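Okay, Stutmont football people, spring game thoughts. I have a lot of them, so mute me now if you need to!
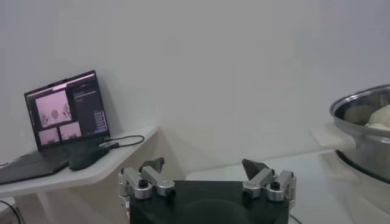 First, the offensive line. Last fall we couldn't get a yard on third and short to save our lives. Tonight the ones pushed the pile on every single short-yardage snap, and the left side looked mean (in the good way).

Our junior back looks a full step faster than he did in January, when he was still coming off the ankle. He ran for 808 yards last year on one good leg. I can't wait to see him on two.

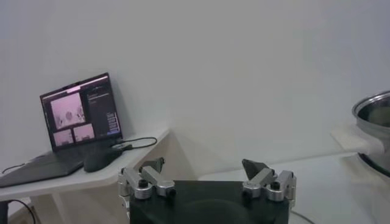
And he isn't even the one I'm most excited about. The sophomore quarterback threw for 1699 yards as a freshman, mostly on short stuff. Tonight he went deep five times and hit three of them, one on a rope down the far sideline that had my whole row standing up.

Things I'll be watching this summer:

- Who wins the second corner spot. Listora will throw at whoever it is, all night long.
- The kicking game. We made one from 30 and missed two shorter ones, so, yeah.
- Depth at tackle. The starters are great, but the drop-off is real.

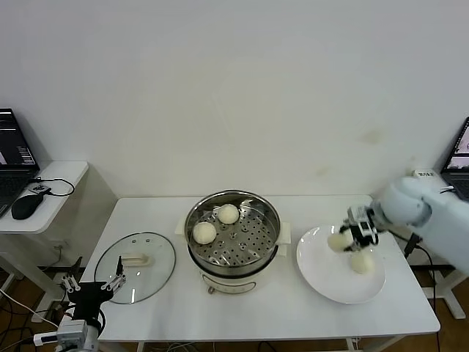 - Tempo. We ran no-huddle for two whole series and it was a blast!

Schedule talk! Opening at Kassa is rough. That place gets so loud, and they bring back almost their whole front seven. But if we get out of there with a win, we've got Pronby at home the week after, and I love that matchup for us.

Crowd was terrific, by the way. Way over 1000 people for a scrimmage, in the drizzle, and the band stayed to the end.

My way-too-early pick is eight wins and a home playoff game. I said six last year and we got five, so take it however you like. 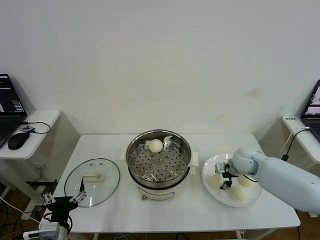
A Pronby fan already replied that eight is crazy with that secondary, and that their receivers are going to eat. Fair! Our corners are young. I'm still saying eight, and I'll be at the Kassa opener in the visitors' section, probably with no voice by halftime.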